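Teaching a Robot to Be Picky About Slots

The planner that Zohreh Hosseinzadeh works on used to be, in her words, "a very confident liar." It would tell you it had a perfect path for moving a card through a computer case, draw the path in a nice smooth curve, and then drive the arm straight into a bracket it had decided was probably not there.

She laughs when she tells the story. We are talking over a video call in November, early in the morning for her, and she has already been at her desk long enough to break something and fix it again. Hosseinzadeh writes motion and perception software at Hotbridge, where the current project goes by the name Marchetti. The goal is easy to say: have a robot arm take expansion cards out of used workstations and put cards back in. The doing of it has filled most of her year.

"People see the arm and they think the arm is the hard part," she says. "The arm is great! The arm goes where I tell it. My whole job is knowing where to tell it, and when to change my mind."

Changing its mind is the part she most wants to talk about. The first version of Marchetti worked out a full path before the arm moved at all. It took one good look at the open case, built a map, and planned from the starting position to the slot. That worked well on a bare board on a bench. Inside a real case, with cables and drive bays and bits of bent sheet metal, the map was out of date almost as soon as the card was in the gripper, and the card itself was hiding the very thing the camera needed to see.

"You pick up a big flat object and hold it in front of your own face," she says. "Then you try to park it. That's the problem, that's really all of it."

So the team split the planner in two. A slow half thinks about the whole case and comes up with a rough route. A fast half runs the whole time the arm is moving, 90 times a second, and only cares about the next little bit of motion. The fast half is allowed to ignore the slow half if the picture from the wrist doesn't match what the map promised. Hosseinzadeh wrote most of the fast half herself, and she is clearly fond of it.

"It has no ambition," she says. "It just wants the next two centimeters to be okay. I love that about it."

The wrist view is what feeds the fast half, with a card in the jaws and the chassis open behind it.
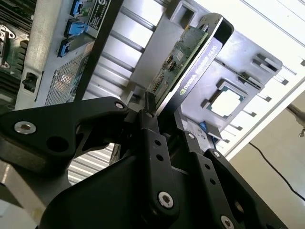
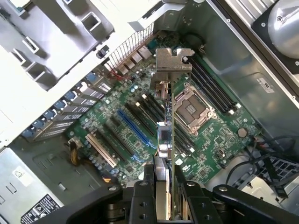
Where does the card end and the case begin? For a person that is hardly a question. For the software it was months of work, and it came up again and again in our talk. Early on, the segmentation model (the piece that decides which pixels belong to what) kept gluing the card to whatever metal was behind it. A silver bracket in front of a silver vent looked like one long silver thing, and the planner would treat the back of the case as part of its own load. You can imagine how it behaved after that. It refused to move, quite sensibly, on the grounds that it was holding a computer.

The fix came from the arm's side of things. The card moves with the wrist and the case doesn't, so the team began asking for a small wiggle before each approach, a few millimeters each way. Whatever stays put in the wrist view is card or gripper. Whatever slides is everything else. Hosseinzadeh resisted the idea at first, finding it a bit undignified for a piece of software she had spent so long on, and then she tried it on the 16 worst recordings in their collection and it sorted out every one of them.

"I went for a walk after that," she says. "I was so happy and so annoyed."

Valmont, who had been on the call with us from the start without saying much, broke in at this point to say that the wiggle was lovely but the logging was what saved the project, and that without it they would all still be guessing. Every attempt is stored with the camera stream, the joint positions, the forces at the wrist and both planners' opinions, lined up on one clock. There are 2737 of them now. You can drag a slider back and forth and see the exact moment the two halves began to disagree.

Hosseinzadeh agrees, a little grudgingly. The replay tool is called Cluremeo, a name neither of them would explain, and it started as a weekend script before it grew buttons. Her favorite feature is the simplest one. It lets her load an old attempt, swap in today's planner, and see what it would have done differently at any point along the way. It can't show how the rest of the attempt would have gone, she says, but it tells her very quickly if she has made the thing dumber.

"Which I do! Often! I fix blue latches and I break black cables."

Cables are still the sore point. The map treats them as solid, so the planner takes long detours around a wire that would happily bend out of the way. If it's told to treat them as soft, it gets bold and starts to push. For now there is a force limit, and the arm backs off 80 millimeters and looks again when it hits one. She calls this "the polite version" and doesn't think it will last. She would like the software to learn how much give a cable has from the first gentle touch, and then plan with that number.

She has a branch open for it already. It doesn't compile yet, she says, but she has the afternoon free and a fresh pot of tea.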